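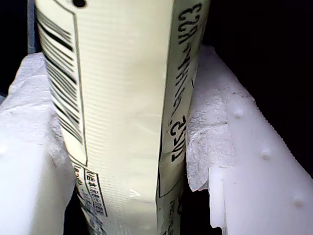 Trernance should let Thandeka and Kagiso stay split up. The show has spent almost 28 episodes pushing them back together, and each reunion is thinner than the last. They argue, somebody cries in the hospital car park, they kiss. Then the Botha money goes missing again and we start over.

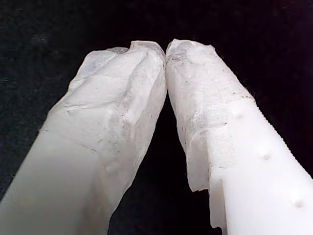
Meanwhile Lesego has been given two decent scenes since March, both with Nkechi, and both had more colour in them than the whole wedding storyline. They talk like grown-ups — they even laugh. I know plenty of viewers grew up with the old couple and will write in if it ends. Let them write. I'd watch Lesego and Nkechi paint a fence.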